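핸드헬드 그리퍼 제작 기록 타래. 집에서 두 대 만드는 중이고 공용 작업실 장비는 출력할 때만 씀. 진행되는 대로 아래에 이어 붙임.

1/ 구조는 평행 링크 두 손가락. 손가락 하나에 링크 암, 피벗 핀, 고무 패드. 구동은 모터 없이 손잡이 레버로 하고, 개폐 각도만 엔코더로 읽는다. 목적은 손으로 잡는 동작을 기록해서 나중에 로봇 팔 쪽 제어기에 넣는 것.

2/ 링크 설계는 Lilla Jakab이 올려둔 도면에서 출발. 원본은 암이 통짜라 손목에 부담이 간다. 장공을 뚫어서 무게를 줄였다. 처음에는 장공 모서리를 직각으로 뒀다가 거기서 금이 갔고, 지금은 전부 라운드 처리.

3/ 핀은 스테인리스. 구멍은 출력 후 리머로 마감한다. 출력 치수를 믿고 바로 끼우면 핀마다 저항이 달라서 좌우 손가락이 같이 안 움직인다. 리머는 손으로 돌린다. 드릴에 물리면 열 때문에 구멍 벽이 밀린다.

4/ 엔코더 보드는 Mondard 제품. 레버축에 자석을 붙이고 비접촉으로 읽음. 자석 편심이 있으면 각도 출력에 한 바퀴 주기의 오차가 실린다. 지그를 따로 출력해서 중심을 맞추고 접착.

5/ 로그는 초당 60회. 더 올릴 수 있지만 영상 프레임과 일대일로 맞추는 편이 후처리가 단순하다. 타임스탬프는 보드 쪽이 아니라 수신 쪽 시계로 통일.

6/ 시험 물체는 집에 있는 것으로 정했다. 종이컵, 캔, 원통형 용기 종류. 테이블에 천을 깔고 대부분 눕혀 둔다. 세운 것보다 눕힌 원통이 어렵다. 패드가 중심선보다 위를 누르면 물체가 천 쪽으로 눌리고, 아래를 누르면 튀어 오른다.
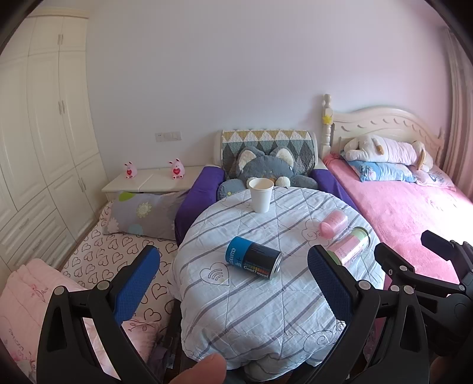

7/ 레버 스트로크 얘기. 손가락을 끝까지 벌린 상태에서 레버가 손에 거의 안 걸리면 첫 움직임이 급해진다. 벌림 끝에서 레버 유격을 2 mm로 제한하니 시작 구간이 안정됐다. 유격 조정은 손잡이 안쪽 멈춤 나사로 한다. 나사 고정제는 약한 것으로. 강한 걸 쓰면 다음에 조정할 때 출력물이 먼저 깨진다.

8/ 패드는 표면에 무늬를 넣은 파란색. 재료는 Watex 시트를 잘라 썼다. 평평한 면도 시험했는데 종이컵에는 괜찮고 매끈한 원통에서는 축 방향으로 밀렸다. 무늬 방향은 손가락 길이에 직각으로 잡음.

9/ 패드 접착은 두 번 실패. 순간접착제는 굳으면서 가장자리가 들뜨고, 양면테이프는 전단 방향으로 천천히 흐른다. 지금은 패드 뒤에 얇은 판을 대고 나사로 물린다. 교체가 쉬워진 것은 부수 효과.

10/ Cyprian Mazurek이 댓글로 물어본 스프링 건. 복귀 스프링은 손잡이 안에 하나뿐이다. 손가락마다 넣는 안은 버렸다. 두 스프링의 편차가 그대로 좌우 비대칭으로 나온다. 손가락 동기는 기어 쌍으로 잡고 스프링은 벌리는 일만 시킨다.

11/ 기어 백래시는 남아 있다. 패드 끝에서 재면 체감보다 크다. 기어 중심거리를 줄이면 줄어들지만 레버가 뻑뻑해지고, 오래 잡고 있으면 손이 먼저 지친다. 지금 값은 타협점이고 도면에는 임시로 표시해 둠.

12/ 양손 운용. 왼손용과 오른손용을 따로 설계하지 않고 같은 부품으로 조립한다. 레버 방향만 뒤집으면 된다. 문제는 케이블. 둘 다 바깥쪽으로 빼야 서로 안 걸리는데, 커넥터 위치가 한쪽으로 고정돼 있어서 한 대는 손잡이를 돌아 나온다. 다음 판에서 커넥터를 뒤쪽 중앙으로 옮길 예정.

13/ 두 대의 영점이 다르면 합친 데이터가 쓸모없다. 기록을 시작할 때마다 완전히 닫기, 완전히 벌리기를 한 번씩 하고 그 값으로 정규화한다. 이 동작을 빼먹은 기록은 버린다. 나중에 맞춰 보려고 시간을 써 봤는데 결과가 좋지 않았다.

14/ 기록 한 개는 길어야 15초. 길게 찍으면 중간에 손을 고쳐 잡는 구간이 끼고, 거기를 잘라내는 일이 다시 찍는 것보다 오래 걸린다. 물체 배치는 매번 조금씩 바꾼다. 같은 배치만 모으면 제어기가 위치를 외운다. 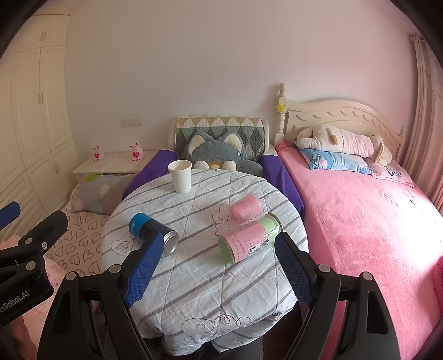
15/ 질문: 레버 대신 서보로 손가락을 움직이지 않는 이유는?

답: 손에 오는 반력을 그대로 느끼기 위해서다. 서보를 넣으면 물체에 닿는 순간을 모터 전류로 추정해야 하고, 얇은 컵은 그 지연 동안 찌그러진다. 기계식 레버는 닿는 느낌이 바로 손에 오므로 사람이 알아서 멈춘다. 무게와 배터리 문제도 같이 없어진다.

16/ 내구 시험은 따로 돌렸다. 레버를 당기는 간단한 캠 장치를 만들어 최대 2000회 개폐. 핀 쪽 구멍은 멀쩡했고 스프링 걸이가 먼저 늘어났다. 걸이를 출력물에서 금속 고리로 바꾸는 중.

17/ 출력 재료 메모. PLA는 시제품까지만. 손잡이처럼 오래 쥐는 부분은 PETG가 낫고, 링크 암은 나일론 계열로 가는 중인데 건조를 제대로 안 하면 표면이 거칠고 구멍 치수가 흔들린다. Turano 필라멘트는 건조 후에는 문제없음. 건조 없이 쓴 롤은 암 한 세트를 전부 버렸다.

18/ Saadet Canpolat이 만든 정렬 스크립트를 받아서 쓰고 있다. 엔코더 각도와 영상 속 손가락 각도를 비교해서 시간차를 뽑는 방식. 천천히 움직인 기록에서는 값이 퍼지고, 시작할 때 빠르게 몇 번 여닫은 기록에서는 깔끔하게 나온다. 그래서 13번의 영점 동작을 빠르게 하는 쪽으로 바꿨다.

19/ 남은 일. 스프링 걸이 교체, 커넥터 위치 변경, 기어 중심거리 재시험. 손잡이 둘레도 줄여야 한다. 지금은 큰 손 기준이라 레버 끝까지 손가락이 안 닿는 사람이 있다.

20/ 도면은 6월 안에 정리해서 올릴 생각. 엔코더 지그 파일은 먼저 올려둔다. 자석 규격을 바꾸면 지그 안지름도 같이 바꿔야 함. 파라미터 이름은 mag_d.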